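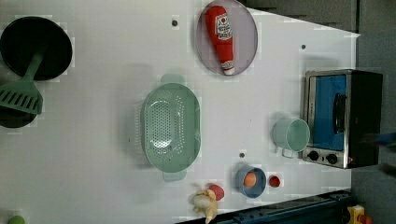

**Valbona Mladenović**
Responsable de métodos de evaluación, Lumura

# Grerkden: banco de evaluación para manipulación sobre mesa

Grerkden es el puesto con el que medimos políticas de agarre y colocación entrenadas por demostración. Se suministra como mesa blanca con vista cenital, juego de objetos de cocina y juguete, y el software de registro Skorkine. La ficha corresponde a la revisión del 20 de mayo de 2018.

## Método

Cada política se evalúa en 17 tareas, con 30 intentos por tarea. Las posiciones iniciales se sortean antes de la sesión y se reproducen por superposición sobre la vista cenital, de modo que dos políticas se enfrentan a la misma disposición. El operador no conoce cuál de ellas se está ejecutando.

Un intento termina por éxito, por tiempo agotado (70 segundos) o por parada del operador. Las paradas cuentan como fallo y se etiquetan aparte.

## Juego de objetos

El criterio de selección es la dificultad de agarre, con independencia del uso doméstico de la pieza:

- **Bordes bajos:** plato gris redondo, colador ovalado verde menta con dos asas pequeñas.
- **Mangos largos:** espátula ranurada, sartén negra.
- **Objetos tumbados:** bote rojo de kétchup con tapón blanco, taza verde pálido.
- **Objeto dentro de recipiente:** huevo marrón en bol azul claro.
- **Articulados:** horno de sobremesa con puerta de cristal, tirador y mandos.

Las disposiciones incluyen piezas apoyadas unas en otras — la espátula sobre la sartén, el bote sobre el plato — para penalizar las políticas que solo resuelven objetos aislados.

## Resultado de referencia

La política base Osei se entrenó en 4 variantes, que difieren únicamente en la proporción de demostraciones con objetos superpuestos. La variante sin superposiciones mantiene su rendimiento con piezas sueltas y cae en las tareas de retirada. Al incorporarlas, la caída se reduce, pero aumentan los tiempos de ejecución. El horno sigue siendo la tarea con mayor dispersión entre sesiones. No publicamos una cifra agregada: la media entre tareas oculta ese efecto.

## Limitaciones

- El fondo blanco facilita la segmentación. Los resultados no deben extrapolarse a superficies con textura.
- La vista cenital no resuelve bien la altura de los bordes bajos.
- No se evalúan líquidos ni objetos deformables.

## Suministro

Se entrega con plantillas de disposición, registros de la política Osei y guía de calibración. La calibración se repite tras cualquier cambio de cámara o de mesa. Las plantillas para objetos apilados se distribuirán en julio como actualización de Skorkine, sin cambios de hardware.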